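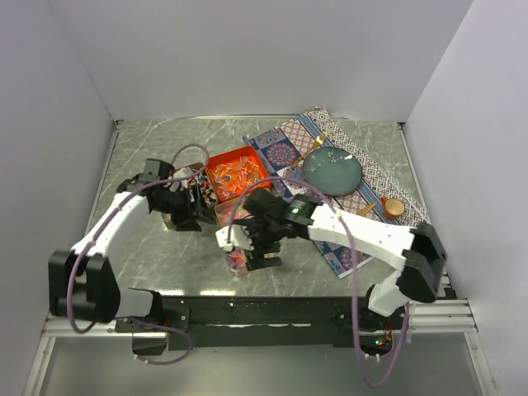 Week 4 is metamorphic rock, and I want to start with the word "marble," which has caused me more grading headaches than any other word in this course. Geologists use it for one thing: limestone that got cooked and squeezed until its calcite grew into a mosaic of interlocking crystals. Everybody else uses it for a look. Take a gray tabletop with thin white veins running across it, a bit greenish in places. Most people would say marble and move on. From a picture all you get is the pattern, and a pattern can belong to marble, to serpentinite, to plain limestone with calcite veins, or to something printed in a factory (my own kitchen counter, I'm sorry to say). So on the lab sheet please write "veined, gray-green" first and save the rock name for after you've tested it.

Okay, veins. In real stone a vein is a crack that filled up later. Fluid moves through, minerals drop out along the walls, and you end up with a stripe that cuts across whatever was there before. That makes the vein younger than the rock, always. If two veins cross, the one that cuts straight through is the younger of the two. I ask this on every midterm, so do with that what you will!

Color in marble comes from the leftovers. Pure calcite marble is white. Graphite or other carbon turns it gray, iron oxides go pink or rusty, and serpentine or chlorite gives you green.

The tests, which we'll do in lab with the Hodeline kits:

Scratch. Calcite is 3 on the Mohs scale, so a steel nail marks it easily. If the nail slides off and leaves a metal streak, think quartzite.

Acid. One drop of dilute HCl. Calcite fizzes right away. Dolomite barely bothers unless you powder it first, so scratch it and try again before you write "no reaction."

Hand lens. Look for flat, shiny cleavage faces. Still see shells or mud? Then you probably have a limestone that was sold as marble, and tray 32 is full of those.

Goggles on for the acid, please. Read the Vekier Quarry handout before lab and bring a nail.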